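Nudville Notes > Household > Storage and Upkeep

Start Archive Household Garden Contact

Thu 12 September
Posted by the author of Nudville Notes

Readers of this journal have written on several occasions to request guidance on the care of outdoor seat cushions at the close of the season. The present entry sets out the practice followed at this address. It applies to ordinary filled cushions with a woven fabric cover and does not extend to leather, wool or anything with a spring in it.

The household moved to Nudville from Nullilby in March, bringing with it a full set of garden seating. The set had cost $1,526 when new, and replacement cushions alone were quoted at $306. It was therefore considered worthwhile to adopt a regular schedule of care.
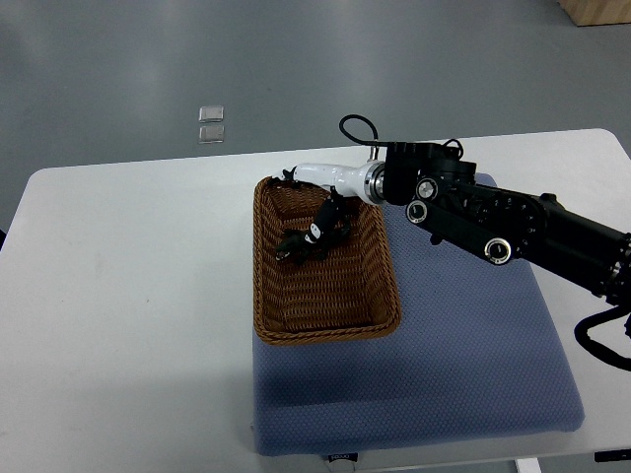 Cleaning should be completed before the first cold nights. Covers that can be removed should be taken off and washed according to the sewn-in label. Where the label has faded past reading, cool water and a small amount of mild soap are advised. Bleach is not recommended on any dyed fabric, including fabrics sold as fade resistant. Zippers should be closed before washing, as an open zipper will catch on the weave.

Fixed covers require more patience. Loose dirt is to be brushed off first, along the seams in particular, and the surface then wiped with a damp cloth. Soaking the filling should be avoided. A cushion that has been soaked may need several days to dry, and the center will remain damp long after the surface feels ready.
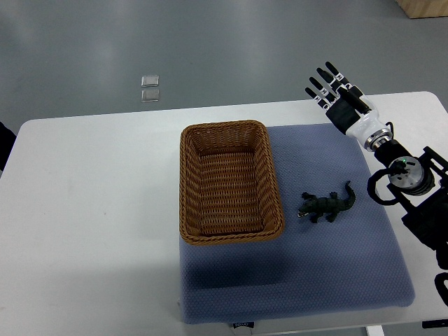 Drying and inspection

Cushions should be stood on their edges in moving air and turned 3 times during the day. Direct sun is acceptable for a short period. Once the cushion is dry, the seams should be examined under good light and any loose thread secured with a few stitches. A seam that has opened by the width of a finger will open further over the winter.

The author made use this year of a fabric spray purchased at the Dantas hardware store on the road to Mendik. No firm opinion can be offered until the spring. It did leave a slight smell, which had gone by the following weekend.

Small holes may be patched from the inside with a piece of similar cloth. Larger damage is best referred to an upholsterer, and a written price should be obtained before the work begins. 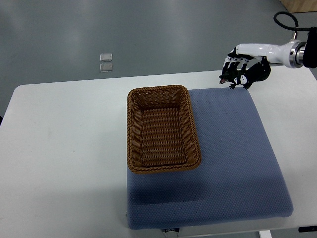 Winter storage

A dry indoor closet is preferred to a shed. Cushions should be laid flat, the heaviest at the bottom, with a clean cotton sheet between layers. Sealed plastic bags are discouraged, as they hold in whatever moisture remains. Cardboard boxes are acceptable if raised off the floor.

Stored items should be looked over once at midwinter. If a musty smell is noticed, the cushions should be brought into a heated room and aired before being put back.

Questions concerning umbrella fabric have also been received and will be taken up in a separate entry.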